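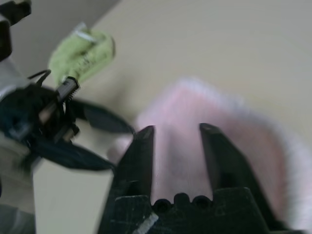 Progress report, Tekuneck linen and soft goods line, November 3, 2018

Work since July has gone into moving the hand sorting at the Tekuneck building onto the two-arm station supplied by Brinolex. The station runs one shift a day at the end of the old sorting row. Small soft items remain the hardest part of the job. A fuzzy pink piece between the gripper fingers and a light green one with a small white tag near its end are the sort of thing the arms now have to tell apart and pick up. Thick pile is still slow, and the grippers sometimes take two layers when we want one.

Output. The station handled 3000 pieces in the last full month. Of every 100 pieces offered to it, 76 went through without a person stepping in. The rest were finished by hand at the next table. Most of the failures were long items that hung over the table edge.

Staff. No positions have been cut, as agreed with Jillport at the start of the grant. There are 20 people on the line, the same as before. Two of them moved from sorting to running the station. They load it, clear stops and log the faults. Both received the higher pay grade after training. The others report less bending and fewer sore wrists at the end of a shift, but several have said the work is more broken up than it used to be. They sort for a while, get called over to a stop, then go back and have to find their place. We have changed the stop signal so that it goes to the operators first.

Equipment. Ruiz-Ortega completed the floor wiring and the guard rail. The rail had to be moved once because it blocked the cart lane. Gripper fingers are checked at the start of each shift and replaced when worn. Spare sets are on order.

Spending is within the budget for the period, except for training hours, which ran over. We ask to move the unspent freight money to cover this.

Next period: a second group of operators to be trained, long items to be tried on a wider table, and a short written survey of everyone on the line.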